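Pendus 7 Voltage Detector Pen

Makers of test pens like to promise a lot, and we don't believe most of it. The Pendus 7 will tell you a cable is live. It won't prove that one is dead, whatever the leaflet hints.
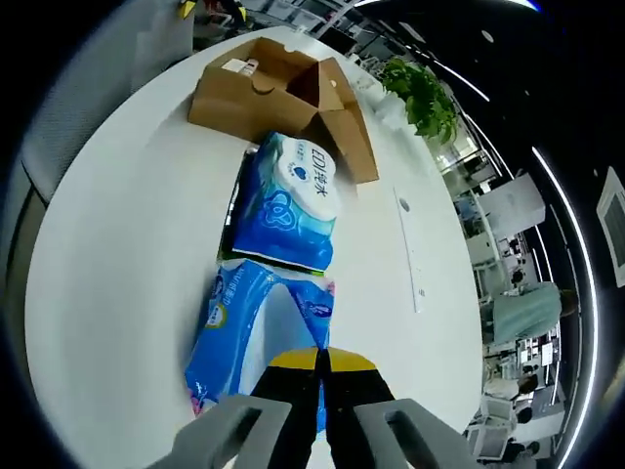
We sell it as a first check before the proper two-pole tester comes out. Kirsty Nuttall tried 100 of them at our Oltgate depot and sent 7 back. The rest are on the shelf.

Stock code 367. Battery included, though we'd fit a better one.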